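Wednesday, late

Third evening on the backup business. Coman, the program Emanuel Ardeleanu swears by, says on its website that it will copy a whole drive "in the time it takes to make tea". I have 371 folders and drink a lot of tea, so I thought I'd see.

First go was from the old laptop to the Hatthorpe drive. The bar went to 80 per cent in no time and then sat there. It still said 2 minutes left when I came back from the bins. I don't believe any progress bar, but this one is cheekier than most.
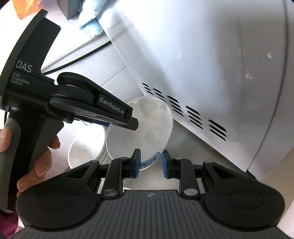

Second go

Switched off the virus scanner and tried again, as the forum people say you must. Perhaps a bit quicker. Or perhaps I wanted it to be - I hadn't timed the first one properly, so who knows. Emanuel says the difference is "night and day". He said that about the Trermont cleaner too, and that put a toolbar on everything he owned.

Wrote down what I'd ask the makers if they ever answered their email.

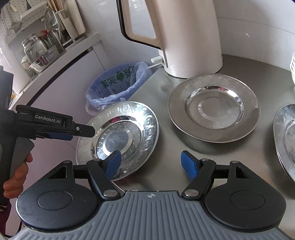
Does it check the files once they've been copied?
Only if you tick a box on the second settings page, and the box is empty when you install it.

Found that one out for myself. Why would you leave it off? To look fast, I suppose. With the box ticked, the same job took about 20 minutes longer and the tea claim looks sillier still.

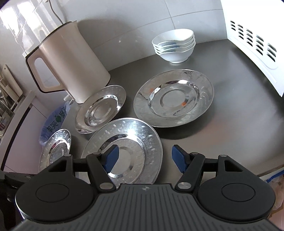
Steel plates on the counter.

Went back to plain drag and drop for the music folder, to be fair to both. It stopped dead on a file with a long name and wanted me to choose between Skip and Cancel. Coman at least skipped it, carried on and gave me a list at the end. I'll grant it that. The pause button works as well, though it forgot where it was after I restarted the laptop.

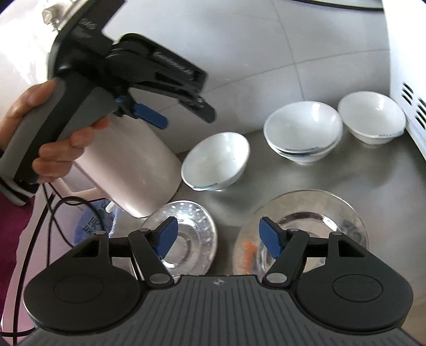 White container, held from the top.

The paid version is meant to remember. I'm not paying to find out. Palotley do a free one that Emanuel hasn't heard of, and that may be the best thing about it. Will try it on the photos tomorrow, with the old drive left alone in the drawer until I've opened a good few of the copies myself.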